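How to Wash Dishes by Hand Without Resenting Everyone You Live With

The dishwasher in our old place in Calldale died in May, mid-cycle, with a sound like a goose falling down stairs. The repair quote was 727 dollars. I bought a dish rack instead, and have since developed opinions.

What you need

Two basins, or a sink and one basin. Dish soap. A sponge you would be willing to show your mother. A brush for anything with a neck. A rack, and a cotton towel that does not have a novelty slogan on it, as those never absorb anything.

Step 1: Gather and scrape

Walk through the house and bring back every mug. Check the bathroom windowsill. Yes, really. Carry it all over on a tray and save yourself four trips and one broken handle. Scrape leftovers into the trash or compost, and wipe greasy plates with a scrap of paper towel before they go anywhere near water. Bacon fat will happily travel through a whole sinkful and settle on your wine glasses.
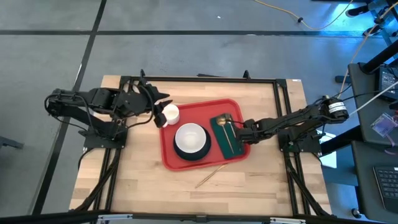

How hot should the water be?
As hot as your hands can stand without gloves, or a bit hotter with them. If you're gritting your teeth, add some cold.

Step 2: Sort before you soak

Wash from cleanest to filthiest. Glasses first, then mugs, then silverware, then plates and bowls, and pots last of all, when your standards have already slipped. Stack the plates by size on the counter. Leave sharp knives out of the basin altogether. A knife lurking under suds is a bad way to learn where the first aid kit is.

Anything with egg or oatmeal on it gets a separate soak in cold water. Hot water cooks egg onto the plate, where it will stay until your grandchildren inherit it.

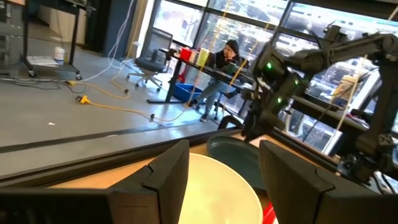

Plates waiting their turn.

Step 3: Wash

Squirt the soap into the basin while it fills. You need less than you think, and far less than my family thinks. Put in a few pieces at a time, scrub the front, then scrub the back. The back counts. It spent the last meal sitting on top of another plate's front.

Change the water when the suds go flat or the color becomes a topic of conversation. For a family dinner I get through 2 basins, or 3 if there was gravy.

Step 4: Rinse

Dip each piece in the second basin or pass it under a thin stream from the tap. Bowls hold on to suds, so tip them out and go again. If your morning coffee tastes of lemon, you skipped this step.

Step 5: Dry

Let the rack do it. Mine is a Vandau, bought secondhand, and it leans slightly to the left like the rest of the kitchen. Plates go in the slots, bowls face down at an angle, forks stand with the tines up so they drain. Wooden spoons should be wiped and left out in the open air overnight. Shut them in a drawer damp and they'll smell like a pond.
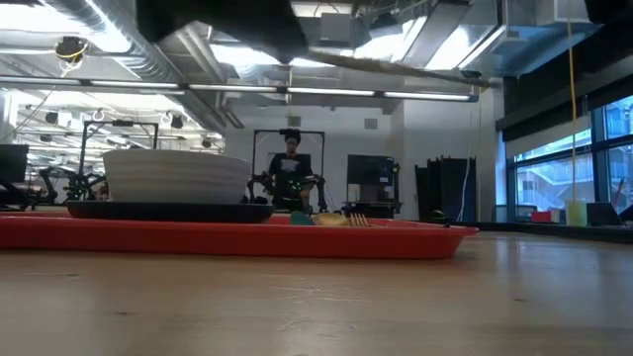
Can wooden utensils soak with everything else?
Keep them out of the basin. A quick scrub and a rinse is plenty, and a long soak can make the wood swell and crack. Rub in a little mineral oil when they start to look chalky.

Step 6: Deal with the pan

There is always a pan. Cover the bottom with water, add a spoonful of baking soda, and simmer it until the crust loosens, then push at it with a wooden spatula. "Leaving it to soak" is allowed for one night. After that it's a water feature.

Last of all, wring out the sponge, stand it on its edge, and wipe down the sink. Hang up the towel. Then go check the bathroom windowsill again.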